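Windowsill and table plants, December notes. Short thread.

1/ Most small flowering pots fail indoors from overwatering. I check by weight. Lift the pot after a full soak, lift it again each morning, and water when it feels clearly lighter.

2/ Feed at a quarter of label strength while in bloom. For mine that is 5 ml of stock solution in 400 ml of water, every second Thursday. No feed once flowering stops. 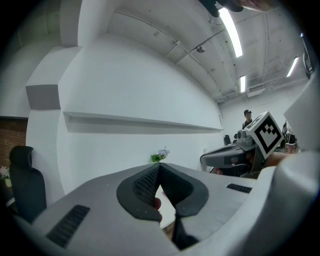 Pale lavender-white blossoms, bright green leaves, white wall behind.

3/ A white wall bounces some light back to the side facing away from the window. I still give the pot a quarter turn each time I water.

4/ Distance from the radiator: around 40 inches. Closer than that and the buds on last year's plant dried before opening.

5/ Deadheading: pinch the spent stem at the base. Elfriede Brinkmann uses nail scissors and gets the same result.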